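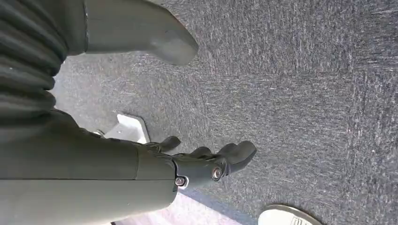
A robotic hand reaching out over the carpet.

Search the FAQ
Go

Frequently Asked Questions: The Drakero Index

What is the Drakero Index?

It's a reader-built guide to the Drakero comics, the long-running adventure series first put out by Fuchs and later by Ustano. I'm Abbas Kazemi, and I started the index with a shoebox full of back issues and a great deal of free time (the free time is gone, but I still have the shoebox!). We list stories, page counts, credits, reprints and any odd little thing that turns up between the covers.

How many issues are covered so far?

All 101 issues of the main title have an entry, along with the 4 annuals. Please don't take that to mean they're all complete. A good many of the early ones have only a story title and a cover credit, and I'd dearly love some help with the letters pages.

Why do some stories have titles in square brackets?

Brackets mean the story had no printed title, so the indexer made one up, usually from the first caption or a line of dialogue. If a title appears on the contents page but not on the story itself, we use it without brackets and say so in the notes.

Why does the credit say "?" when everybody knows who inked it?

Oh, I get this one a lot, and I do sympathize. Fuchs printed very few credits before issue 38, and we only fill in a name when there's a signature, a payment record or a statement from someone who worked on the book. If you recognize a style, write to us and we'll add your name to the notes as the person who suggested it, with the question mark left in place until something firmer comes along.

Are the Dratville backup stories included?

They are, and they're some of my favorites. Each Dratville story is indexed inside the issue it ran in. The big 220-page collection has its own entry, with the reprints linked back to where they first appeared. Note that two of the stories were relettered for it, and one lost its last panel.

Can I send in scans?

Covers, yes please! For inside pages, send no more than one panel, and only if it settles a question about a credit.

How long do corrections take?

Up to 2 weeks as a rule. October is always slower for me, with the back-issue fairs, so if you write then, please be patient and feel free to nudge me.

Where do I sign up?

Use the contact link at the bottom and tell me which issues you own.

Last updated 2023-09-10

Contact | © The Drakero Index | Back to top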